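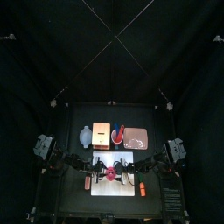
Cledwyn Probert wrote:

> The Flimier export drops the accents from the older catalogue cards again. I ran a batch of 500 and only 469 came back with the place names intact. The rest have a question mark where the circumflex should be. Is this the encoding or the font?

Previous by date | Next by date | Thread index | List home

It is the encoding. The Lenunmont cards were typed up before the 2000 changeover and saved in the old eight-bit set. Flimier reads the first few lines of a file, finds only plain letters, and assumes the whole file is UTF-8. Any accented letter further down is then invalid and gets replaced on export. A different font will make no difference, as the character has already gone by that point.

Do not try to repair the exported file. Go back to the source and convert it first:

iconv -f ISO-8859-1 -t UTF-8 cards.txt > cards-utf8.txt

Then import with detection switched off (Settings, Import, Character set). One caution for Welsh names: w and y with a circumflex are not in ISO-8859-1 at all. If your typist used the Lins keyboard table, they will have been stored as other codes, and you want ISO-8859-14 after -f instead. Check a card with a known "ŵ" before you run the batch.

Version 2 of the Gokus plug-in is meant to ask for the character set on import. I have not tested it on files with mixed line endings.

If any card still fails after conversion, send me the raw file off list, zipped, so the mail server leaves the bytes alone.

Nesma El Sherbiny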